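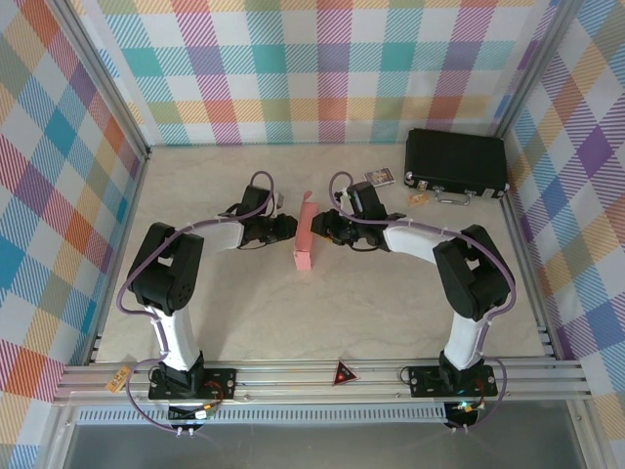

Handover numbers are in, ran the last of them last night. Short version, adding the wrist current signal to the policy input helps, but only on the receive side. 605 demos total, same split as before. The object is still the pink block with the flap, which I know some of you are sick of, but the flap is what makes it a fair test. If the receiving arm comes in high on the right corner it has to deal with the flap, and that's exactly where the vision-only policy lets go early. Left arm gives, right arm takes, all runs. I kept the plaid on the walls for this whole batch so don't compare against the plain-wall numbers from April, different thing.

Kamrul Paul wrote:
> Before we put this in the Traltard draft, can you say how
> you are deciding a handover is done? In the Pesum runs we
> called it done when the giver opened, and that counted a
> lot of drops as good. Also is the briefcase in the training
> data or only at test? And what chunk length did you end up
> with. Iwasaki had it at 2 different values in the config
> and I could not tell which one was live.

OK in order.

Done = giver open AND receiver still has the block 8 seconds later. Checked by me from video, no auto label. Slow but I don't trust the auto label, it misses the ones where the block slides down and hangs by a corner. Under the old rule the vision-only policy looks nearly as good as the new one. Under this rule it doesn't, gap is large and nearly all of it is late slips.

Briefcase and card pack are in both. They get moved between episodes, nothing is ever picked from there. Tried a test set with them taken out and it made no diference that I could see. I wouldn't claim anything from that, too few runs.

Chunk length, the live one is the value in the train config, the one in the eval config gets ignored. I've deleted it. Sorry, that was me not Iwasaki.

Things that didn't work, so no one redoes them:

- current signal on the giver too. Slightly worse. Think it learns to open on any bump.
- smoothing the current before feeding it in. Kills the effect completly, the useful bit is the spike when the receiver closes.
- training only on the clean demos. I threw out every one with a regrasp and it got worse at regrasping, surprise.

Still open: all of this is one pair of arms. Plinetitz has the other pair and their left wrist reads a bit high at rest, so the offset needs to come out first or the input is junk. I have a script for that, will push it once I've taken my hardcoded paths out.

Want to do 300 more test runs with the block starting at a steeper tilt before anyone writes the word "robust" anywhere. Kamrul, leave the table blank in the draft for now pls. Text around it is fine to edit.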